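Search our site Enter keyword

Lastside publishes rules for robots at shared workstations

25/03/2022 – Lastside has published its new in-house standard for gripping robots which work near people. The rules are in force at all 20 stations of the Seidel plant.

Each gripper must now be inspected after 40 hours of operation, and the result is written in the station log. A robot without a valid entry may not be started.
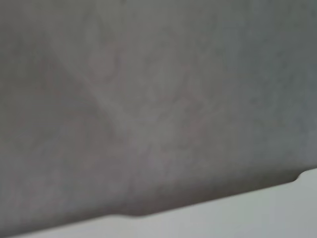
The operators were trained in February. "We wanted a text which every person can read before the shift," says Hema Kartha, head of safety. "It has two pages – the old one had many more."

Press contact: Malte Görtz, extension 554

Filed under: Company News, Workplace Safety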